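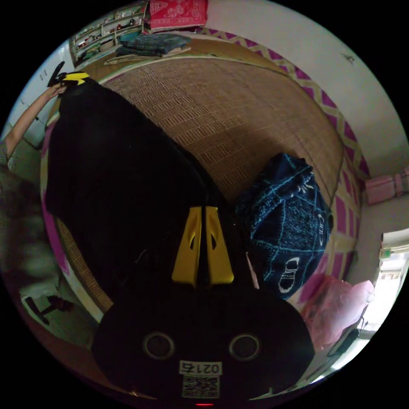
Ravden Ledger Tools

Ravden reads bank and card exports and turns them into a trial balance that a small accounting office can use for monthly close. It was written for bookkeeping clients who send files in whatever layout their bank gives them. It runs from the command line and writes CSV.

Current release: 4/22/19

What it does

Reads CSV and OFX files from a folder. Matches each line to an account using a rules file. Flags lines with no match and writes them to unmatched.csv. Produces a trial balance, a general ledger detail report and a list of possible duplicate payments.

It does not prepare tax returns, run payroll or calculate depreciation. Depreciation entries can be brought in as a journal file, see below.

Chart of accounts

The default chart has 133 accounts and is in chart_default.csv. Columns are number, name, type, normal balance and tax line. You can delete accounts you don't use. Do not renumber the 3,000 series (equity) unless you also edit close.cfg, where the retained earnings account is set by number.

Setup

Unpack the archive and put it somewhere you have write access. Python 3.6 or later is required. Copy settings_sample.cfg to settings.cfg and fill in the client name, the fiscal year end and the input folder. Then run:

ravden check
ravden load
ravden close --month 04

The check command only reads. If it reports an unbalanced opening entry, fix that first. The load command can be run again on the same folder and will skip files it already has.

Rules file

One rule per line: text to look for, account number, optional memo. Rules are tried from top to bottom and the first match wins, so put the narrow ones first. Case is ignored. A rules file can hold up to 22 split rules, which divide one payment between accounts by percentage. The percentages have to add to 100.

Journal files

Put adjusting entries in the journals folder. Zaletti format is the default (date, account, debit, credit, memo). Esteves format has one signed amount column and is turned on with journal_style = esteves. Don't mix the two in one client folder.

Sample data

The samples folder holds seven months of transactions for a made-up client, Fevus, with a finished April close to compare against. Amounts are in US dollars.

Known problems

Dates with a two-digit year before 70 are read as 20xx.
Refunds on card exports sometimes come in with the wrong sign. Set flip_refunds = yes.
The duplicate list ignores check numbers.
Files saved from a spreadsheet with currency symbols will fail on load.

License

MIT. See LICENSE.txt.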